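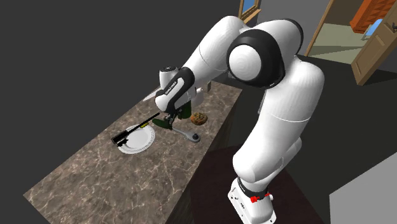

Stone Counters: Quick Fixes Before Company Comes
By Ecaterina Pop
August 8, 2025
2 min read

Marble first. No vinegar, no lemon, none of that "natural" spray. Acid eats the polish and leaves a dull spot. Dish soap, warm water, soft cloth. Dry it right away or you get streaks.

Oil stain? Baking soda and water, mixed thick like peanut butter. Spread it on, tape plastic wrap over the top, leave overnight. Scrape off with something plastic. Might take two rounds. Old stains, maybe more.

Red wine: blot, dont wipe. Wiping just spreads it.

Water rings from hard water. Go easy with a dry cloth first, then a little marble polishing powder. Test in a corner behind the toaster!

Sealer check. Few drops of water, wait ten minutes. Dark patch underneath means time to reseal. I do mine every March.

Crumbs in the seam by the wall, old toothbrush. Caulk going black, cut it out and redo it, bleach only buys you a month and it's no good for the stone anyway.

Trivets. Buy more then you think. Felt dots under the fruit bowl and the coffee maker too.

Got a laminate top? Most of this doesnt apply, will do a seperate page.

43 comments
1,000 shares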